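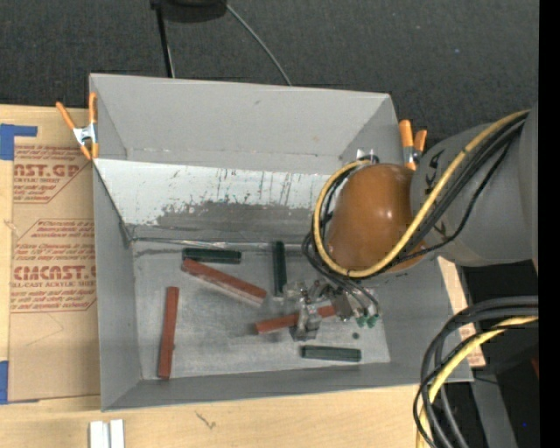
Olga Fonseca wrote to us in November that a wall thermometer reading of 18 degrees tells a tenant very little about whether the wall behind it is going to grow mould. She was right, and her letter is the reason our survey reports now list surface temperature before air temperature.

About Werkwood

Werkwood carries out damp and ventilation surveys in occupied buildings. Most of our work is in solid-walled terraces and in blocks of flats built with concrete floors that run through to the outside face. We do not sell paint, fans, membranes or injected damp courses, and we take no commission from firms that do.

What a survey covers

A standard survey lasts one morning. The surveyor records air temperature and relative humidity in each room, surface temperature at the coldest accessible point of each outside wall, and moisture content in skirting boards and window boards. Extract fans are tested for flow at the grille with the internal doors open and again with them closed. Gutters, air bricks and outside ground levels are checked from the ground.

Loggers are then left in the kitchen, the bathroom and the coldest bedroom. They take a reading every ten minutes and are collected after 6 weeks. Shorter periods are possible but the report will say so, as a single mild spell can hide a condensation problem completely.

Electrical moisture meters are calibrated for timber. On plaster and masonry they give a comparative figure only, and salts will raise it. Where the distinction matters we drill samples and weigh them before and after oven drying. This leaves small holes, which we fill but do not redecorate.

How we report

Each report separates three things: what was measured, what we take it to mean, and what we would do first. Measurements are given with the instrument used and its last calibration. If two causes are equally likely, both are listed along with the test that would tell them apart.

Reports are issued through Stelero, our records system, and remain available to the client for as long as the client owns or manages the building. Landlords may share a report with tenants without asking us. Extracts should include the page of measurements.

Where we work

The office is in the Benavides building, second floor, with the drying oven and sample store at the rear. The lift is out of use before 8 am. Samples sent by post should be double-bagged and labelled with the room, the height above floor level and the depth of drilling. Unlabelled samples are not tested.

Work to date

We hold logger records for 1403 rooms. Of the dwellings surveyed, 291 had at least one extract fan delivering less than half its rated flow, usually through crushed or overlong ducting. In 57 the fan was ducted into the loft and stopped there.

The Prukari estate surveys are repeated every winter on the same flats, with the loggers returned to the same positions. Summary tables can be requested from the office. Addresses and flat numbers are removed.

Enquiries

The telephone is answered in the mornings. Please have ready the approximate age of the building, the wall type if known, and the heating system. Surveys of empty buildings are booked separately, and the heating must have been running for a week beforehand. Monday appointments are kept for logger collection.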